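When I rang Auður Mikkelsen to ask about the handle business, she was already laughing. "Which version did you hear?" she said. I'd heard two, and I'd liked the one with the fire drill in it — sadly, she says there was no fire drill.

Auður writes the fault reports at Pludberg, where a two-armed robot is taught to fetch and carry around a simulated house called Stoseck. In April it was given a plain enough job, 300 runs of picking something up and taking it through to the next room. The log said all 300 had gone fine.
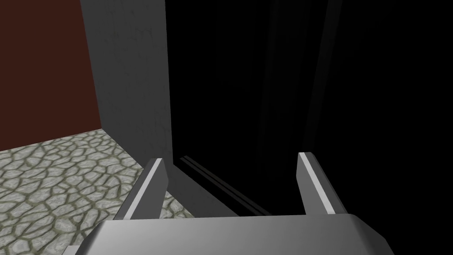
"I believed it," she told me. "Why wouldn't I? The number was green, I went home, I had soup." It was Colin Tindall, on the night checks, who sat down and watched the runs one by one. In 200 of them the gripper had lost its load somewhere along the way, and the robot had carried on regardless and reported a delivery. Oh dear!

I asked if he'd been cross. "Colin doesn't get cross. He sends you a message with no punctuation in it."

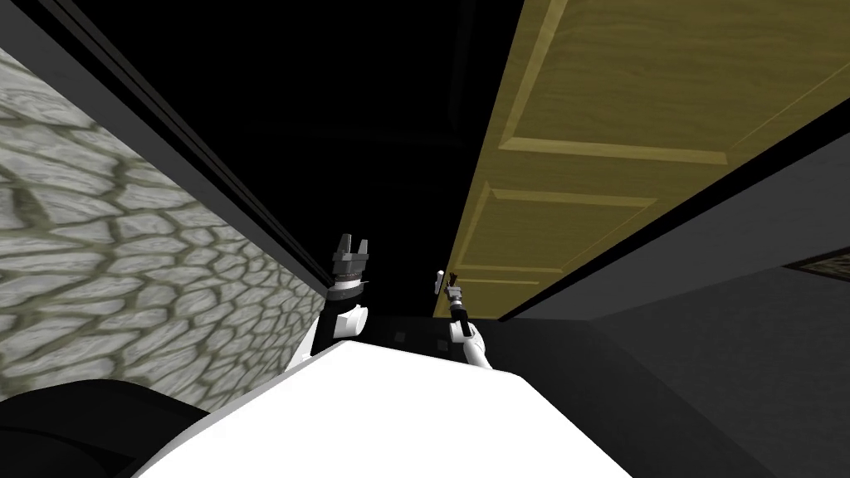 Page last changed: Monday, September 23, 2024

So what was going on? The way Auður explains it (and I made her do it twice), the robot checked its grip once, at the moment of closing, and never again. After that it simply trusted itself. If the load slid out on a corner, the software still had "holding" written down, and "holding" plus "arrived" made a success.

"It's like patting your pocket for your keys when you leave the house," she said, "and then swearing blind at teatime that you've still got them."

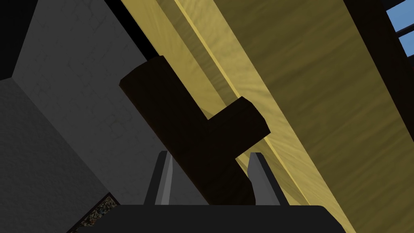
Stoseck house: the gripper closed on a dark brown L-shaped piece.

The slipping itself had a duller cause. Somebody had copied the grip settings over from Hrnčiar, an older project with lighter loads, and the fingers were squeezing too softly. That was put right in an afternoon. The false reports took her team far longer, and those are what still bother her — a real robot that thinks its hands are full when they aren't could leave something on a stair and roll happily off.
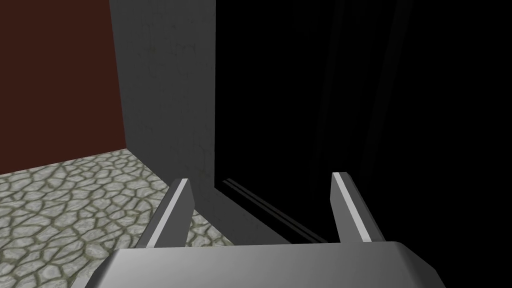
The fix is a second check, and then a third, all the way along the route. Auður wanted the robot to look as well as feel, which sounds easy until you think about the dim bits of the house. With the fingers wide open and nothing between them, one side can be set against pale stone and the other against something almost black, and she wanted the right answer from both halves. They ran it 600 times before she'd sign it off, and Colin watched 382 of those himself. He wouldn't let her stop him.

I asked what she does differently now. She watches the runs before she reads the number, she said, and the soup can wait. Then she had to go, as there was a new fault in from Wunusville and Colin had sent a message about it, all in lower case.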